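Simulated home robot stopped for wrong reason, Zindow finds after fault in test series

HAMEL – A fault in the navigation software of a home robot has forced the company Zindow to withdraw the results of a whole series of simulator tests. The company confirmed on Sun 25 November that its robot program reported "path blocked" in places where the floor was free, and in two runs it reported "path free" when it was not.

No real machine was involved and no person was in danger. All of the runs took place inside Banasow, the virtual apartment which Zindow uses to train and check its software before it is loaded into a robot. But the same software was planned for a first trial in real homes, and that trial is now postponed.

According to the company, the first signs came in September. The program was asked to cross the apartment and to stop before any object. In several runs it stopped in front of a plain wall and waited there until the time limit ended. The engineers first believed that the map was damaged. Later they found that the program had trouble with the tiles, because the pattern of the joints looks almost the same from many angles and it could not judge the distance well.
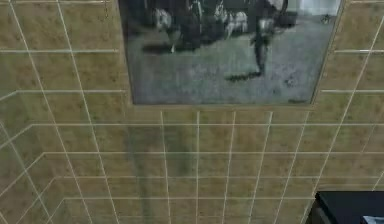

Tiled wall with a framed painting in the Banasow apartment. Image: Zindow

"The software did see the wall, but it placed the wall too near," said Fadi Smadi, who leads the safety testing at Zindow. "When it makes this mistake it stops, and this is only annoying. When it makes the mistake in the other direction, it drives into something. So we had to treat both as the same fault."

The fault was strongest in narrow places. One corner of the apartment has a window at one side, a dark wooden panel at the other and tiles at the back. Part of the back wall is bright and part of it lies in shadow, and the program sometimes took the border between the two for the edge of an object. An open laptop on the floor of the same corner was recognized correctly in most runs, but its position was often wrong. 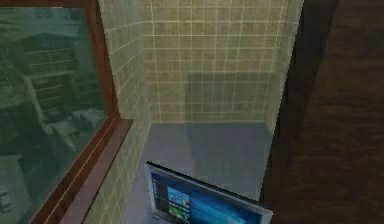
Small objects on the floor

The more serious problem concerns the two runs in which the program gave a free path by mistake. Both happened in the long room which leads to the brown door. Zindow says that the distance error moved small objects to the side in the program's map, so the middle of the floor appeared empty to it.

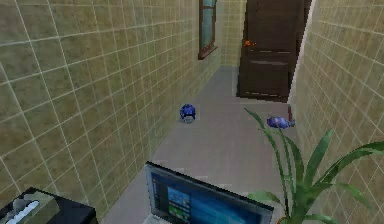

Two blue objects lie on the floor between the tiled walls, with a laptop, a tissue box and a plant nearer to the viewer. Image: Zindow

In a real home such an object could be a toy, a bottle or the foot of a sleeping pet, Mr. Smadi said. He added that the robot is not fast, but it is heavy enough to break things or to make a person fall.

Zindow has now gone through the records of all 2515 runs in the series. The fault appeared in 92 of them. The company decided to withdraw the complete series and not only these runs – the error may also have influenced results that look normal.

The supplier of the distance module, Grarnum, has delivered a corrected version. It compares several views before it decides where a wall is. The new tests have started with larger obstacles, among them a black electric scooter in the open part of the apartment, and will go on to small objects after that.

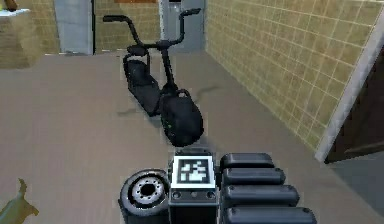 The robot's body in the foreground, with the scooter standing ahead of it on the floor. Image: Zindow

Zindow did not give a new date for the home trial. Families in Hamel who had registered for it will keep their places and will be informed by letter. The company also promised to publish the results of the repeated series, including the runs that fail.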